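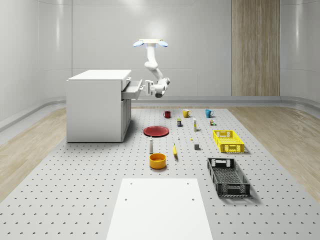

Shirley Li asks whether a petticoat has to be washed before its first wear. It doesn't, but a quick rinse softens the net beautifully, so do try it!

Washing your Kikmont petticoat

4. Fill a tub with cool water and stir in a small squeeze of wool wash. Lower the petticoat in waistband last and swish it gently.

CAUTION: Never wring the tiers. Twisted net keeps its creases for ages.

5. Drain, refill and rinse 2 times, or until the water runs clear. Coloured net (the burgundy especially!) may need another go.

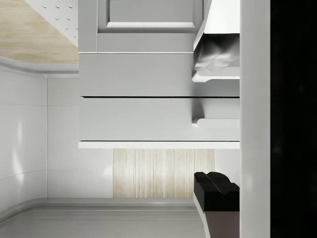

6. Hang it upside down by the bottom tier, using plenty of pegs, and leave it in the shade. This is where all that gorgeous pouf comes back.

NOTE: The Bergeron style has an elastic waist, so don't peg it there.
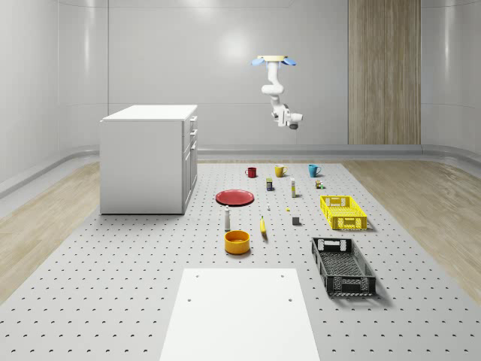
Once it's dry, give each tier a good shake and fluff it with your fingers, working from the hem up. Store it loosely in a cotton bag, never squashed under your skirts.

Contact Kikmont | © Kikmont 2022 | Back to top
Shares: 841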